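### 4.2 Where the folding happens

I should own up to a bias before going any further: I fold everything on the bed, and I always have. So when the Bilevcombe diaries started coming back and page after page said "did it on the bed", I was delighted (and then a bit suspicious of myself, so I asked Natanael Honorato to read the same pages without seeing my notes). He sorted the entries much as I had. Out of 1,779 folding entries, 1,116 named a bed as the surface. Tables, sofas, ironing boards and the tops of washing machines shared the rest, along with a few laps.

People mostly talked about room. A bed lets you lay a whole garment out, and you can walk round at least one side of it. They also grumbled about it! Beds are low, backs hurt, and you can't go to sleep until the pile has gone.
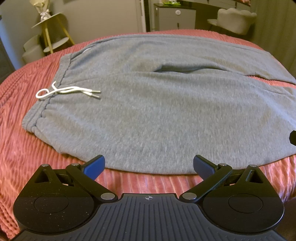

**Figure 3.** Grey sweatpants laid out on a ribbed bedspread.

Trousers with a soft waist gave our diary keepers more bother than I'd expected, and 212 entries mention them by name. Jeans have a stiff band you can line up and trust. With joggers and the like you're lining up something that wants to shrink in on itself, and several people wrote that they gave up on the waist and worked from the hems instead. You can see the trouble in Figure 3, where the waistband is puckered all along its seam and pinches inward near the middle, just where the drawstring comes out. One Stalia Road household tucks the cord inside before the first fold, another ties it in a bow, and a third pulls it out altogether on the day the trousers are bought, a habit I've since taken up myself.

Bed covers came up too, though we hadn't asked about them. Smooth ones were blamed for letting things slide off in a heap, and textured ones were blamed for catching on cuffs. I can't say much about either complaint from diaries alone, so I come back to covers in Section 5, with the home visits.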